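Introduction to Millinery
Handout 3: Felt – Fiber, Blocking and Finish

Instructor: Mervyn Penrose
Workroom supervisor: Cyril Garside
Revised 10 August 2020

Students should read this handout before the first blocking session. It replaces the February version, which omitted the section on brims.

1. What felt is

Felt is a cloth made without weaving or knitting. Heat, moisture and pressure cause animal fibers to catch on one another until they form a dense mat. The surface of a wool fiber is covered in small overlapping scales, and these allow the fibers to travel in one direction more easily than the other. Once felted, the fibers cannot readily be separated again.

Hat felts are sold as hoods (also called cones) or as capelines, which have a wider brim area already begun. Wool felt is the less costly choice and is used for all graded work in this course. Fur felt, usually rabbit or beaver, takes a finer finish and holds a sharper edge.
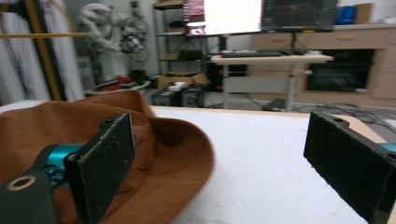
The density of a felt governs how it behaves on the block. A loosely made hood stretches quickly but may thin at the tip of the crown. A firm hood requires more steam and more patience, and should be worked in several short passes.

2. Blocking the crown

Cover the block with plastic film and secure it. Steam the hood inside and out until it is pliable throughout. Draw it down over the block with even pressure, turning the block as you work. Tie the blocking cord at the headline and pin where necessary. Leave the felt to dry completely; a crown removed early will shrink and lose its line.

Blocks may be borrowed against a signature. The course collection is held under catalog number 416, and blocks may not leave the workroom.

3. Shaping the brim

A brim may be left flat, turned down or curled. Curled brims are shaped over steam by hand or on a flange, beginning at the sides and working toward the front. Stiffener is applied to the underside before the final shaping – thin coats are preferred, as a heavy coat may leave a white bloom on dark felt. Edges may be left raw, bound with ribbon or wired.

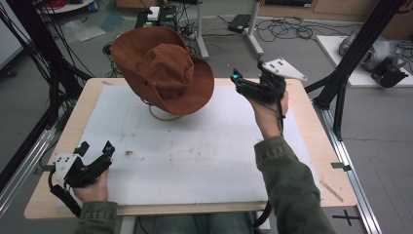 4. Required for the next session

One wool hood, any color
Blocking pins and cord
A stiff clothes brush
The completed head measurement sheet from Handout 2

Questions concerning materials should be directed to Cyril Garside in Room 1073.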